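Tilska Releases Version 2 of Thakur, Its Grasp Planning and Control Software

FLULTMONT, Aug 22, 2026. Tilska today released version 2 of Thakur, its software for planning and controlling robot arms that work close to people. The update is open to all current license holders at no added cost.

Thakur 2 replaces the old fixed motion scripts with a planner that checks its path again every 100 milliseconds. Users set speed limits and keep-out areas in one file, and the same file runs in simulation and on the arm.

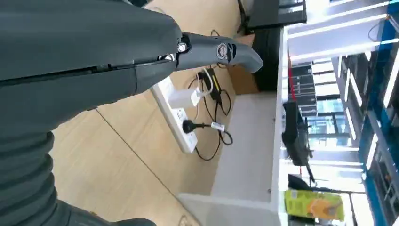 The release also changes how camera data is handled. Wrist and head views now share one clock, so a grasp can be replayed later from either view with the joint readings lined up. Logs are saved in an open format and can be trimmed before they are shared.

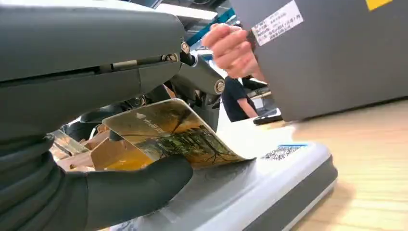
Thin, flexible items have been the most common request from users since the first version. A flat part can be planned for once and left alone, but a sheet changes shape under load. A printed card pinched against a platform by one finger, with its left end lifted and the middle bowed, calls for a new surface estimate at each step. Thakur 2 makes that estimate from the wrist camera and lowers finger force as the bend grows.

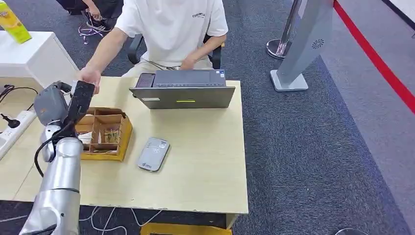
Handover control is the third main change. The planner treats an object held at both ends, such as a black handheld device with a person's hand on one end and the gripper on the other, as its own state with its own force limits. Release timing can be set for each object type.

Tilska tested the release in July on 800 recorded grasps. Brirkent, the company's log viewer, has been updated to match and is included in the download.

Support for version 1 will continue for 70 days. Install notes and sample settings files are on the Tilska support page.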